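### 3.2 Cell upkeep during liquid trials

The Hultanent cell consists of two arms mounted at a shared table, each fitted with a two-finger gripper. The table is covered with brown paper and divided by strips of blue tape, which serve as a position reference when objects are put back between trials. Liquid handling places more load on this surface than on the arms. In the dry trials of February one sheet lasted 117 runs; with pouring included, we replace the paper after every 30 runs, or earlier if it lifts at the tape edges.

The tape is laid again with the Tredine template, and the grid is then checked at nine points with the left gripper closed. If any point is out by more than 8 mm, the strip is removed and laid again. Cables are inspected at the same time – a loop that has slipped towards the tool end can catch on the rim of a bowl. Figure 2 shows the cell with a bowl and a cup in use and wet patches on the paper. 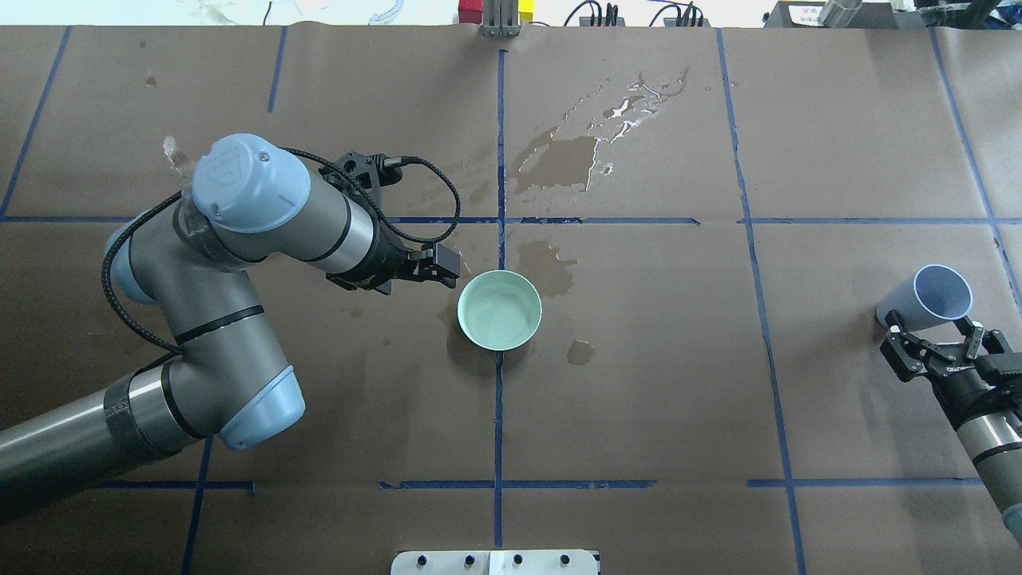

**Figure 2.** Left gripper beside the pale green bowl; right gripper holding the cup on its side.

Spills are blotted before the arms are moved to their rest pose. Gripper fingers are wiped with a dry cloth and opened and closed through their full travel. We do not use solvent on the joint caps. The maintenance log is kept in Skendmont, with one entry per paper change, and any trial run on a sheet past its limit is marked and left out of the results in Section 4.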